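We use cookies to improve your visit. By continuing to browse you accept our use of cookies. Accept | Manage settings

Prollow Centre for Home and Community Learning
Members' Newsletter, March
By the Learning Resources Office

Play kitchen sets: changes to the loan scheme

Members will be aware that the play kitchen sets are the most frequently borrowed items in the resource library. The collection now stands at 700 pieces, held between the Prollow and Clurnton branches, and it has grown faster than the arrangements for looking after it. The office has therefore reviewed how the sets are made up, stored and returned. The new arrangements apply to all loans from this month.

The principal change concerns the size of a set. Until now a full kitchen set was issued in a single crate of 80 pieces. Several nurseries reported that this was more than a small group could use at one table, and that pieces were going astray before the end of the session. Full sets will be replaced by half sets of 40 pieces, each with a printed list inside the lid. Settings that need the larger quantity may borrow two half sets on the same ticket. 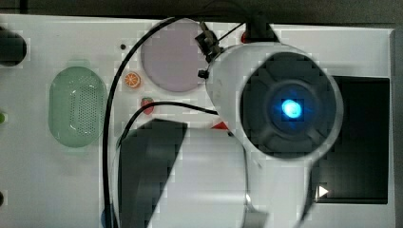
Each half set will contain plates, cups, cutlery and a selection of food. Plates will be issued in plain pale colours only, as the patterned ones have proved difficult to match when a replacement is needed. Food will be divided by type – fruit, vegetables, bread and dairy – and each type will be kept in its own cloth bag. Fruit remains the most popular category. Strawberries and orange slices are also the pieces most often missing on return, and borrowers are asked to check for these before the crate is closed.

Larger items, such as toaster ovens and colanders, will no longer be packed with the food. They will be shelved separately and must be requested by name when the booking is made. Borrowers who do not request them will receive the crate alone.

Members have also asked for guidance on laying out a set. The office recommends a plain, light-coloured table on which small pieces can be seen easily. One large plate placed towards the middle gives the activity a clear starting point, and the food may then be set out with space between the pieces. Younger children tend to do better when only part of the set is on the table, with the remainder kept in the bags until it is wanted.

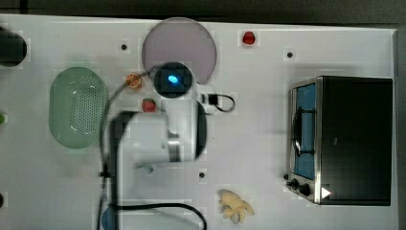

Cleaning arrangements are unchanged. Hard pieces should be wiped with warm soapy water and dried before they are packed. Cloth bags should be returned as they are and will be laundered at the branch. Damaged pieces should be put in the envelope provided and handed in at the desk. No charge is made for ordinary wear.

The Wu Room at Clurnton will be available for viewing the new half sets throughout the month, between 10 am and 3 pm. The Fullavton collection point will continue to accept returns but is unable to issue kitchen sets until further shelving has been fitted.

Bookings may be made at either branch desk or by the usual form. Existing bookings for full sets will be honoured as two half sets, and borrowers need take no action.

© Prollow Centre for Home and Community Learning | Contact the office | Back to top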